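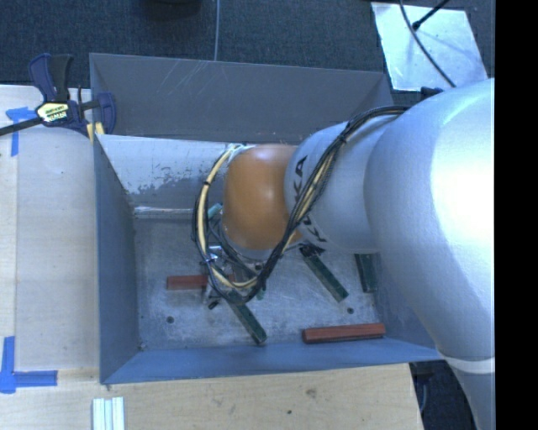
Friday, late. Second viewing of the Neso duplex, lower unit. Asking price is down 7 since February (thousand, that is). Took the moisture meter this time. North basement wall reads high up to knee height, dry above that. The sump pit has a pump but no check valve on the discharge line. Add to the list.

Measured the rooms again. The listing gives 1000 square feet. My tape gives less if the enclosed porch is left out, and the porch has no heat register, so I leave it out. Asked the agent at Kulum which figure the appraiser will use. She will check.

Electrical: panel has two open slots. Range circuit is fine. The outlet by the kitchen sink is not a GFCI. The water heater label is painted over, age unknown. Windows on the street side are double pane, rear ones are original with storms. One sash cord broken in the back bedroom.

Ran the numbers after supper. Lai quoted the rate with 2 points and without. The payment differs by less than I expected, and I would have to stay put for years to earn the points back. Went without. Taxes come to 429 a month on the current assessment, which will be redone after the sale. Entered a higher figure in the sheet.

Zatomach can do the inspection next week, morning only. Sewer scope is extra. Booked it with the scope. Still need the seller's disclosure, page two was missing from the copy I got. Wrote to Kulum for it at 9:40.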